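Slanina sucht Datenanalyst/in Baseball (Pitching und Spielerentwicklung)

Standort: Leistungszentrum Slanina, teilweise Fernarbeit möglich
Umfang: Vollzeit, befristet auf zwei Spielzeiten
Beginn: November

Die Baseballabteilung Slanina betreibt einen Bundesliga-Kader, eine zweite Mannschaft und ein Nachwuchsprogramm für Werfer ab 15 Jahren. Für die Auswertung von Wurf- und Schlagdaten ist eine Stelle neu zu besetzen. Die Position berichtet an Přemysl Halás, Leitung Spielerentwicklung.

Aufgaben
Pflege der Wurfdatenbank (derzeit 2.308 erfasste Bullpen-Einheiten)
Auswertung von Spinrate, Release-Punkt und Wurfbelastung je Werfer
Erstellung der Gegnerberichte vor Auswärtsserien
Abgleich der Messwerte aus Morneo mit den manuell geführten Scorebögen
Betreuung von 19 Nachwuchswerfern in der Winterphase, gemeinsam mit dem Pitching Coach

Anforderungen
Abgeschlossenes Studium in Sportwissenschaft, Statistik oder Informatik
Sichere Kenntnisse in SQL und R oder Python
Regelkenntnis auf Scorer-Niveau, Lizenz von Vorteil
Bereitschaft zu Einsätzen am Wochenende -- in der Saison regelmäßig
Deutsch in Wort und Schrift, Englisch für die Arbeit mit den Importspielern

Erfahrung mit Wirside oder vergleichbarer Videosoftware ist erwünscht, wird aber nicht vorausgesetzt. Eine Einarbeitung von sechs Wochen ist vorgesehen.
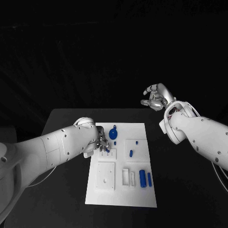
Zwei weiße Roboterarme über einer weißen rechteckigen Platte 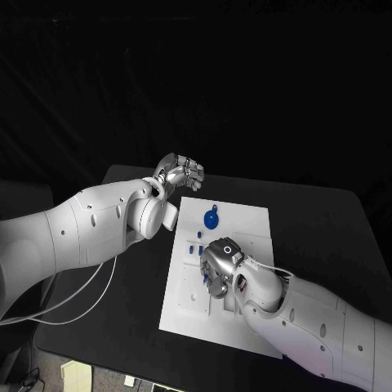
Vergütung nach Haustarif, dazu ein jährliches Fortbildungsbudget von 2.000 Euro. Reisekosten zu Auswärtsspielen werden übernommen -- Unterbringung im Einzelzimmer.

Bewerbungen mit Lebenslauf, Zeugnissen und einer Arbeitsprobe (maximal 6 Seiten, PDF) ausschließlich über das Portal Prestura, Kennwort "Pitching". Als Arbeitsprobe gilt auch eine Auswertung öffentlich zugänglicher Ligadaten. Unvollständige Unterlagen werden nicht nachgefordert.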